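Open day at Huvgate: can visitors try the hand grippers?

Ľudovít Ševčík
I will visit the Huvgate open day with my son. Is it allowed to hold the grippers, or do we only watch? He is 5 years old.

Monique Deschamps
I was there in December. They let me try one after a short explanation. You squeeze softly and lift small shop things, for example a pack of paper napkins, over a basin.
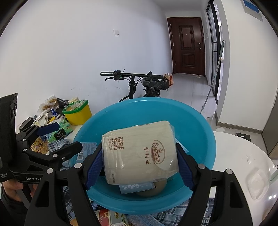

My advice is to go slowly, as thin plastic film slips easily. For a child of five it is perhaps heavy, so please ask the staff first. My turn was very short, but I enjoyed it.

Terence Entwistle
Get there early. Parking is awful.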